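# Drunden control stack: frequently asked questions

Maintained by the Tsuji cell software group. Last revised November 11, 2021. Send corrections to Takumi Ishida.

Drunden is the control and planning software for our two-arm table cells. These answers apply to release 7 and later. For installation, see the setup notes in the repository.

## General

**Which parts make up the stack?**

Drunden runs the control loop, the motion planner and the safety monitor. Nuvmont handles perception: camera drivers, calibration and object poses. Brururent is the logging and replay tool. Each runs as a separate process and can be restarted on its own, except that restarting Drunden always drops both arms into hold.

**Can I run Drunden without Nuvmont?**

Yes. Start it with `--static-scene` and supply a scene file. Object poses are then read once at startup and never updated. This is adequate for planner tests and for tuning gains. It is not adequate for grasping.

**What is the control rate?**

The joint loop runs at 1,000 Hz. The planner is not tied to this rate. It hands over a timed trajectory, and the loop interpolates between points.

## Frames and naming

**Is "left" the robot's left or the viewer's left?**

Always the robot's. `arm_l` and `arm_r` are named from behind the bases, looking out over the table. An operator standing across the table sees them swapped. Most reports of "wrong arm moved" come from this. The viewer in Brururent has a toggle for mirrored labels, but logs and config files do not change with it.

**Where is the world origin?**

At the midpoint between the two bases, on the table surface. X points away from the bases, Y toward `arm_l`, Z up. Files written before April used the base of `arm_r` as the origin. Convert them with `drunden frames migrate`.

**Do both cameras report in the same frame?**

They do after extrinsic calibration. Nuvmont publishes each camera's detections in its own frame and again in world. Consumers should subscribe to the world topic only. If the two views disagree on a static object by more than 5 mm, the merged pose is marked stale and the planner will refuse to use it.

## Planning with two arms

**Are the arms planned together or one at a time?**

Together by default. The planner treats the pair as a single system and checks each arm against the other along the whole path. Setting `coupled: false` plans them in sequence, with the second arm avoiding the first arm's swept volume. Sequential planning is faster and fails more often when both grippers work near the center of the table.

**How is a held part represented?**

As a collision body attached to the gripper link. Attach it with `scene attach` once the grasp is confirmed. For curved parts, use the mesh. A bounding box around an arc fills in the open side and blocks many valid approaches.

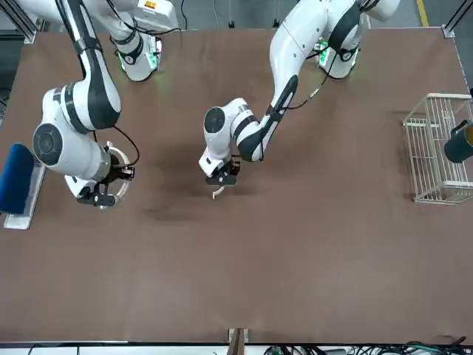
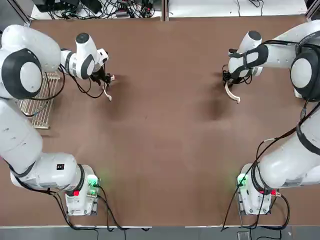

*Both arms over the brown tabletop, seen from two camera positions.*

**Why does the planner report a collision when the arms are clearly apart?**

Check these in order:

1. The padding value. The default is generous and applies to both bodies, so the effective gap is twice the number in the file.
2. Leftover attached bodies. A part that was released by hand stays attached in the scene until `scene detach` is called.
3. Cable volumes. Each arm carries a simplified volume for its external cables. If the cables have been rerouted, the volume has to be edited as well.

**Do racks and baskets need to be in the scene?**

Yes, if an arm can reach them. Model an open wire or slatted object as a solid box unless the task requires the gripper to go inside it. Thin parallel members produce unreliable depth, and Nuvmont will often return the surface behind them.

**Can one arm hold while the other moves?**

Use `hold arm_l` or `hold arm_r`. The held arm keeps its commanded joint position and still counts as an obstacle.

## Perception

**Shadows under the grippers are being detected as objects. What should I change?**

Raise `min_height` in the segmentation config. Shadows have no height in the depth data, so a small threshold removes them. Do not raise it past the thickness of your thinnest part. If the part lies flat and is nearly as thin as the depth noise, switch to the color model and retrain with images from your own table.

**Why does the pose of a pale, curved part flip?**

An arc seen edge-on has two nearly equal solutions. Nuvmont picks the one with the lower residual, and noise can decide the result. Enable `pose.temporal_prior`, which rejects a flip between consecutive images. The prior is cleared when the part leaves view, so the first estimate after that should be checked against the second camera.

**How much data was used for the default arc model?**

1,121 labeled images, all taken over a brown work surface. Expect worse results over white or reflective tables.

## Logging and replay

**What does Brururent record?**

Joint states, commands, planner requests and results, attached bodies, and compressed images from every active camera. Raw depth is off by default. Turn it on with `record.depth: true` and check free disk space before a long session.

**Can I replay a log against a new planner version?**

Yes. Run `brururent replay --planner-only <log>`. Requests are resent with the recorded scene state and the new results are written next to the old ones. No commands go to hardware in this mode.

**Images and joint states are out of step in replay.**

The camera clock was not synchronized at record time. Run `brururent check-time` on the log. A constant offset can be corrected with `--shift`. A drifting one can't, and the log should be excluded from evaluation.

## Faults

**Both arms went into hold and `resume` does nothing.**

The monitor requires an acknowledgment before it accepts `resume`. Run `drunden fault list`, then `drunden fault ack <id>` for each open entry. Fault 5 (tracking error) can't be acknowledged while the measured and commanded positions differ. Call `sync` first.

**Are the base lights controlled by Drunden?**

No. They are driven by the arm firmware. Read the state from `drunden status`.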